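Step 4. Set up your fundraising page

If you've followed along this far you have a confirmed email, a team name and a shoulder that's a bit sore from the practice swim. Good. Now for the part I put off for two weeks my first year, the page where people give you money. It took me 19 minutes once I sat down and did it, and that includes making tea.

I'm Necati, I've captained the Kukitz team in the Drakmont Relay Swim for a few years now, and I wrote this guide for our own people. Other teams have asked to use it, so go ahead, just swap in your own team name where you see ours. Last updated 8 Nov 2023.

4.1 Before you log in

Have these next to you:

- your swimmer number (it's in the welcome email, under the pool map)
- the team code, which for us is KUKITZ in capitals
- a photo of yourself that you don't hate
- two or three sentences on why you're swimming

The money goes to the heart screening program for young athletes, so if that means something to you personally, say so. If it doesn't, "my friends roped me in" raises plenty of money too. Şengül Gezer wrote exactly that and beat me by a mile.

4.2 Making the page

1. Go to the Murnard giving site and choose Join a team. Don't choose Start a fundraiser! That makes a solo page, and moving it across to the team later is a pain.

2. Type the team code. You should see the team name come up in green. If it comes up gray, the code is wrong, or there's a space after it. Phones love to add that space.

3. Enter your swimmer number. Leave out the letter at the front.

4. Pick a goal. The site suggests a figure and you can ignore it. Our team goal is $3000 and we have 11 swimmers, so anything near $275 each gets us there with a little to spare.

5. Add your photo and your sentences, then press Save draft.

Note: Save draft and Publish sit side by side and look nearly the same. Publish sends an email to everyone in your address list if you've linked it. I linked mine. My dentist got one (she gave $20, so no hard feelings).

6. Open the draft on your phone and read it through. Check that your face hasn't been cropped off the top of the photo.

7. Now press Publish.

Caution: Once the first donation comes in, you can't change the page name. You can still change the photo, the goal and the story. 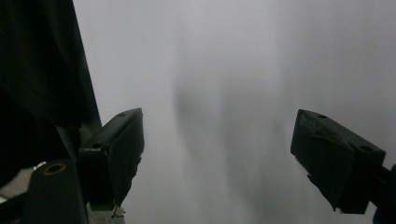
4.3 Linking your lap counter

This is optional, but donors really do like watching the number climb, and so do I. Any watch that works with the Riquelme app will do.

1. In the app, open Settings, then Sharing, then Events.

2. Find the Drakmont Relay Swim and switch it on. It'll ask for your swimmer number again, and this time it does want the letter. I've complained.

3. Set the pool length. Ours is 25 yards. If you leave it on meters your total will be too big, and somebody's uncle will write in.

4. Swim a few laps and check your page that evening. Laps usually show up within an hour or so of syncing.

Note: Only laps swum after you switch sharing on will count. In June I lost a whole month of training that way, and there's no way to add it back by hand.

If nothing shows up, turn sharing off, close the app completely, and turn it on again. If it's still blank the next day, send me a message with your swimmer number and I'll pass it on to the help desk.

4.4 Cash and checks

Some people will hand you cash at work, and that's fine. Write down the name and amount the same day, then enter it under Offline gifts. The amount shows on your page right away with a little clock next to it, and the clock goes away once the money has been paid in.

Caution: Don't pay cash gifts in with your own card as one lump and leave the names off. The receipt will come to you and the donors won't get theirs.

Checks go to the front desk at the pool in the envelope with our team name on it. Put your swimmer number on the back of each one - with the letter, please.

Step 5 covers race day, parking and what to do with your glasses.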